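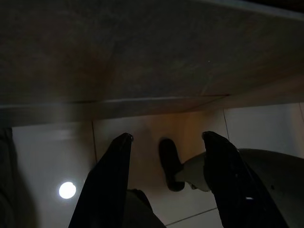
*The underside of a tabletop, with the edge strip running along the front.*

**Norkusmont furniture repair plan leaves plenty unexplained**

NORKUSMONT, 16 April 2026. The town says it can keep old desks and tables out of the landfill and save money doing it. The first part may be right. The second part is hard to check, and the town hasn't made it any easier.

Under the plan, which the council passed this week with little debate, 200 desks and tables from town offices and the public library will be fixed up over the summer instead of replaced. The work goes to Stöcker, a repair shop in Ernberg that won the job in January. It was the only bidder.

Ewan Urquhart, who runs the town's purchasing office, told the council that fixing a table costs "a good deal less" than buying a new one. Asked by council member Elfriede Schmieder how much less, he said the figure would depend on the condition of each piece. Schmieder asked whether anyone had looked at the condition of each piece. Urquhart said a sample had been checked and that he was comfortable with the result.

The sample was 4 tables, according to the two-page report handed out at the meeting. All of them came from the same reading room at the library. The report does not say how old they are or how they were picked. It says they were found to be "sound," and from there it moves straight on to the other 196.

Schmieder voted for the plan anyway. "I like the idea," she said after the meeting. "I'd like it more with numbers in it."

The numbers that do appear are not much help. The report compares the repair price with the list price of a new desk, but towns rarely pay list price. Norkusmont's last big furniture order, from a supplier called Lundus, came with a bulk discount. That discount is missing from the comparison. So is the cost of hauling the furniture to Ernberg and back, which Urquhart described as minor.

Mesfin Tufa, who ran a cabinet shop outside Ernberg for many years and has no part in the deal, said repair can be a smart choice when the damage is limited to the finish or a loose leg. He was less sure about doing it in bulk. "Tops can look fine and be swollen underneath," he said. "You have to get down on the floor and look at every one. If they're charging a flat price, somebody is guessing."

Stöcker is charging a flat price. Yusri Subramaniam, the shop's manager, said his crew has handled larger jobs and that pieces too far gone will be sent back without a charge. The contract summary released by the town does not mention returns. Subramaniam said the point is covered in the full contract, which the town has not posted. A request for a copy was still waiting for an answer on Thursday afternoon.

There is also the matter of how long the repairs will last. The town says eight years. That figure appears once in the report, with no source. The warranty runs for two.

Library staff will feel the plan first. The main reading room is set to lose half its tables in the opening round, and branch manager Nadhirah Siregar said she has not been told when they will go or what patrons will sit at in the meantime. She has asked for folding tables. The purchasing office said it is looking into that.

The first pickup is planned for early summer. The council did not ask for a progress report, and none is scheduled.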